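Home | Forums | Gallery | New Posts | Search | Log In

Painting & Drawing > General Talk

Thread: Drip painting vs. photorealism, does it have to be a fight?

glazeandgo
Just got back from the summer show in Furkport and I'm still buzzing! They hung a huge poured canvas by Mingxuan Qian right across from a wall of tiny graphite portraits, and people were standing in the middle turning their heads back and forth like at a tennis match. I went in sure I'd be on the pencil side (I draw, I'm biased) and I stood in front of the Qian for 40 minutes. The greens alone! There's a spot low on the left where the enamel has wrinkled like the skin on warm milk and I could have looked at it all day.

So who else has seen it? And does anybody here work both ways?

hbpencil_tom
Saw it in July. Sorry, I'm a no. I can admire the size of it and I like the color, but those portraits took 244 hours each according to the wall card, and you can feel every one of them. The pour is a good afternoon.

glazeandgo
Ha, but hours aren't the thing you look at! I've spent weeks on drawings that were dead on the page.

Sindeck
Tom, have you tried it? I teach a pouring class and the first five canvases everybody makes are mud. Brown, every time, no matter how pretty the cups were. Getting layers to stay separate and still talk to each other takes years, and Qian has been at it a long time. I love the portraits too, by the way. The old man with the wool collar, wow.

hbpencil_tom
Fair, I haven't. I'd still take the wool collar home.

moth_and_rust
I work both ways! Loose acrylic in the morning, tight colored pencil after lunch, and they feed each other like crazy. My pencil stuff right now is all small shiny things and fabric, because after a morning of flinging paint I want something fussy.

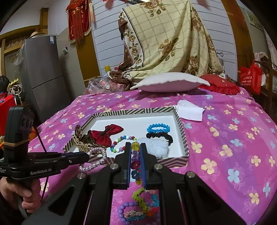
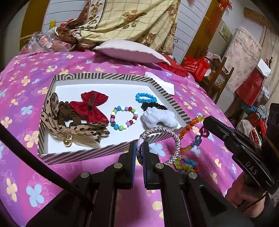 Hair things and bracelets on the flowery purple bedding

WHAT I'M USING (for those who always ask)

moth_and_rust
- Hou pencils for the darks, they go on waxy but they layer forever
- Inda hot press paper, the heavy one
- a white gel pen, used once, at the very end, with my other hand holding me back
- heavy body acrylics for the morning mess, whatever's on sale

glazeandgo
Oh I'm so glad you posted this. Do you start with the beads or the cloth? I always get scared of pattern and leave it till last and then hate it.

moth_and_rust
Cloth first! Big soft shapes of the color, then the pattern goes in on top. Beads are dessert. Keep the highlights as bare paper as long as you can stand to.

Sindeck
Do the highlights scanned in ever look right to you? Mine go gray.

moth_and_rust
Never. I photograph by the window now.

hbpencil_tom
See, this is what I mean, fussy is FUN. How's the Inda paper with heavy erasing? I chewed through the last hot press I bought.

moth_and_rust
Pretty tough. I lift with putty and it hasn't fuzzed on me yet. Don't go at it with the electric one though.

papercut285
Jumping in from the Qian side of things: the catalog is 285 pages and half of it is studio notes, including paint recipes. Well worth asking your library for. There's a long bit on thinning enamel that made me want to clear out the garage right away.

glazeandgo
RECIPES? Going to ask for it tomorrow. Tom, I'm going to get you to pour one canvas this year, just one, and you have to post it even if it's brown.

hbpencil_tom
Deal, if you draw me a wool collar.

Contact Us | Forum Rules | Copyright belongs to the individual posters | Back to Top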